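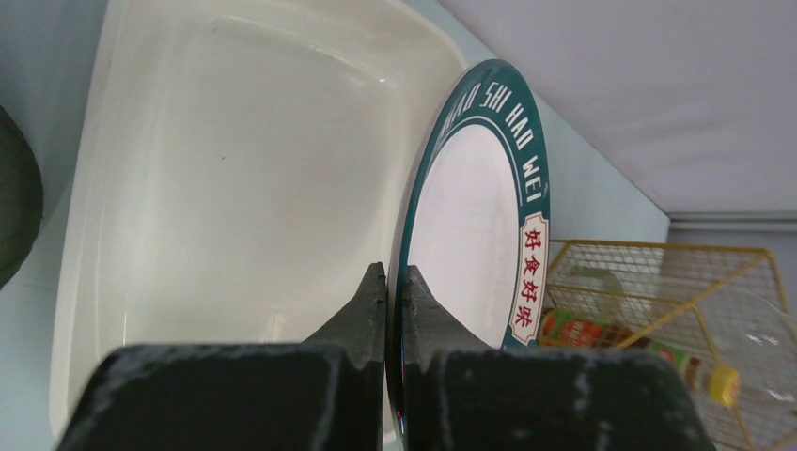

Our instructor remarked at the first review that a plate is not clean until somebody is willing to eat off it, and we should have put that on the title page.

The Draron dish study, final report

We set out to learn how the plates in a shared kitchen get from the table back to the shelf. Plates with printed rims were included on purpose. Ours said HAO SHI HAO WEI in white capitals on teal green, and the group grew fonder of it than of the plain ones.

Method

Each session used 8 plates, one basin and 500 ml of rinse water. We started in August with the Tikberg sponge and switched to the Kingi brush after the sponge developed a personality. A plate passed if a white paper towel wiped along the rim came back white. The inner border line got its own wipe — sauce likes a border.

Results

We logged 80 washes. In 32 of them the plate failed its first wipe, nearly always at the rim. The flat middle gets all the attention, and the edge is where the thumb goes.

Problems

The Zedard drying rack arrived with slots too narrow for dinner plates, so we leaned them on each other and lost some space. Our timing sheet also got wet, and the times for the second session are partly guesswork. We have left them out of the table.

Submitted January 4, 2025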